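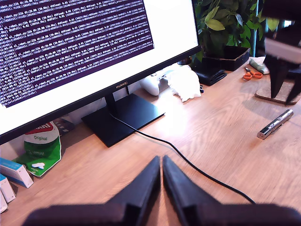
Workshop notes / Logging

May 1999

Kiln 2 temperature log, continued from the Tranum batch. Controller still the Agbeko unit, thermocouple moved to the rear port. Log lines go to the terminal as before, with the time first and the readings after.

Ramp to first hold was slower than the schedule allows. Lag at the end of the ramp was 16 minutes against 10 on the previous firing. Element resistances checked cold with the meter and all within tolerance, so the supply or the door seal is the next suspect. Seal is compressed at the lower hinge corner. New rope ordered from Skikex.

Glaze tests: tiles 1 to 8 on the middle shelf, remainder on top. Flirnevton white crawled on every tile with a double dip. Single dip was sound, slight pinholing on the thicker edge. Sieve the next batch twice and let the bisque stand overnight after sponging.

Cone on the top shelf was down flat, the bottom one barely bent. Controller display agreed with neither — do not trust the offset entered in November. Reset it to zero and compare against the spare thermocouple before firing anything that matters.

Log stopped at line 77 when the buffer filled. Cooling curve lost after that. Write to disk every line next time.

Still to do: shelf wash, door rope, label the spare leads.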